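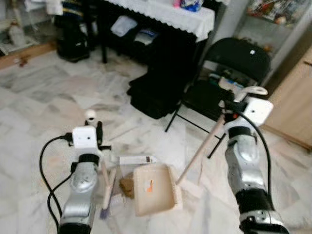 Bought the Pevside hand brush and dustpan set in October, to replace a Hollar one that cracked along the front lip. $12 for the pair. I wanted a pan on a long handle because I'm done crouching, and a small brush with a real wooden grip. The floor is white marble with gray veins, so every crumb shows up, and a little pile of brown bits like the one by the pan looks ten times worse than it would on carpet. Good floor for testing a brush, terrible floor for living on.

## The brush

Light wood handle, small, fits the hand. Bristles have some purple in them, don't ask me, I'd have gone plain. Medium stiff. Fine on dry crumbs, OK on dust, not great on hair – hair wraps around the outer rows and you end up picking it out with your fingers. Shed 2 or 3 bristles the first week then stopped.

Short brush plus long pan handle is a slightly odd pair, by the way. You still bend for the brush. Should of thought of that before ordering. If your back is the whole reason you're shopping, get a long brush too.

## The pan

Beige plastic. Raised rim at the back, so stuff stays in when you tip it up to walk to the trash. Came with a little orange and white sticker on the inside and I haven't peeled it. Glue looks stubborn.

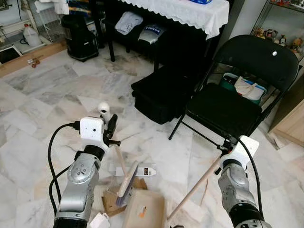 Front lip is the main thing with any dustpan and this one is decent. Sits flat on tile, leaves a thin line of fine dust, second pass gets most of it. On the old Hollar it took me four. Bigger stuff, cardboard scraps, bits of paper, pick up by hand first. They ride up on the lip and then teh whole pan skates backward.

Long handle is thin. Light, which is nice, but it flexes if you lean on it. Wood is smooth, no splinters in my hand so far. Wish it had a hole for hanging – mine leans in a corner and falls over.

## Getting around furniture

Pretty good. Goes between the legs of a folding chair without moving the chair. Under the table with the lace-edged cloth I hold the hem up with one hand, so no pan hand, so that's a two-trip job whatever you buy.

## Versus the Grerine

Tried the Grerine set at a friend's place. Rubber lip, better on fine dust. Costs more, heavier, and the brush is too soft for anything bigger than flour. I'd still take the Pevside for kitchen crumbs.

**Good:** price, rim, light, wood handles
**Bad:** hair, bendy long handle, nowhere to hang it

4 out of 5. Would buy again at $12, wouldn't at 20.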